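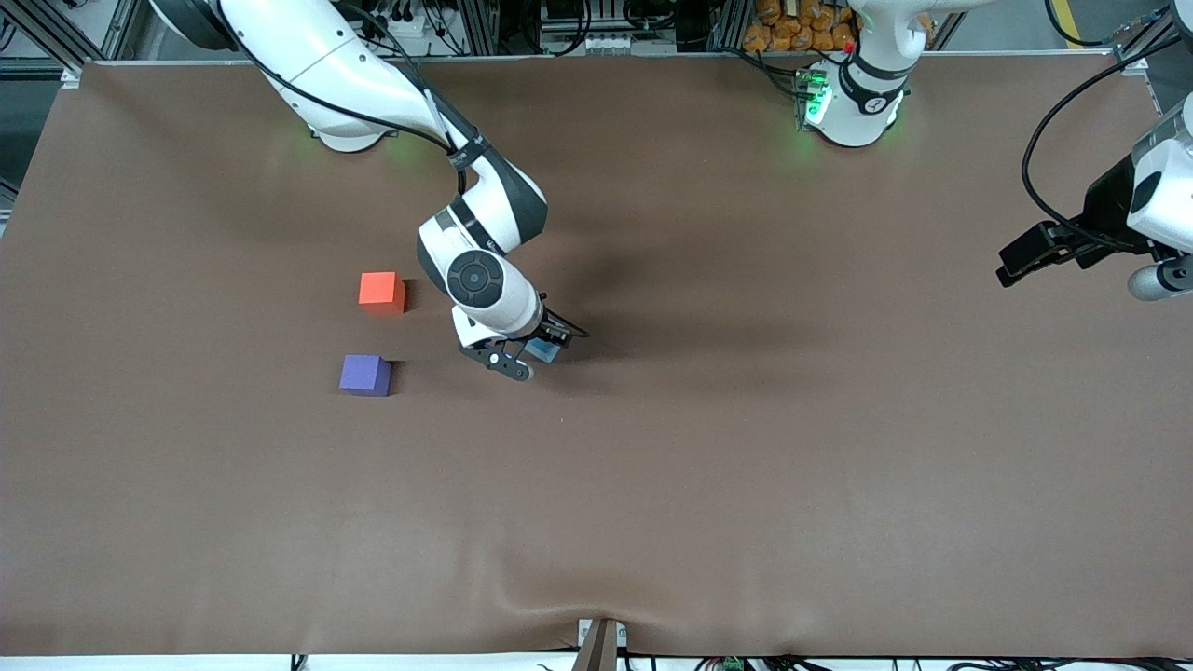
Tuesday, evening. Changed the table cover and started the calibration of the right arm again from zero. The old cover was white and glossy, and the color detection lost the pale cube each time the ceiling lamp was on. Now we have brown paper from the Zapata roll, and on it the orange-red, the purple and the light blue cube are all easy to separate, even where the arm throws its shadow. I took the light blue one for the grip test because it was the worst on the old cover. The paper has small wrinkles near the front edge. I pulled it two times and they come back, so please keep the cubes away from there until I find better tape.

Cable: the long black one on the right arm is strapped near the elbow. Before, in some poses, it was pulling on the forearm and the position error became bigger at the end of the move. I did not measure this well, I only saw it in the log. Whoever works next, please do not move the straps without writing it here.

Software: Drineo is updated on the workshop computer. The new version forgets the tool offset when you restart it. I lost most of an hour with this. The offset file is now in the Ruvenstead folder, load it by hand after each start. The waiting time before closing is set to 1000 ms. I tried shorter, but then the fingers start to close while the arm is still settling.

Height: the approach is set to 184 mm above the table for now. With this value the wrist camera sees the whole cube and still has free paper on all sides, so the detector can find four edges. Lower is faster but the cube goes out of view when the first guess is bad.

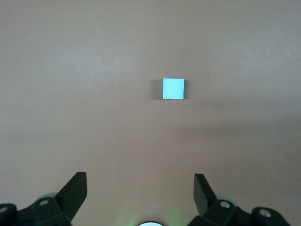

Wrist camera, right arm, gripper open, light blue cube. Shadow on its left side.

This narrow shadow is my next problem. The detector sometimes takes it as a part of the cube, and then the center moves to the left. It is only a small shift, but the fingers do not meet the cube evenly. I raised the color threshold by 6 and the outline looks cleaner on the screen. I want to see it with the purple cube also, because that one is dark and maybe the new threshold is bad for it.

Left arm: not calibrated today. Its power is on, but do not run the two-arm program yet.

To do:
- purple cube with the new threshold
- wider tape for the front edge
- ask the Cluldale group if they have spare finger pads
- write the offset loading into the start script

Stopped at 21:40. Logs are saved in the usual place.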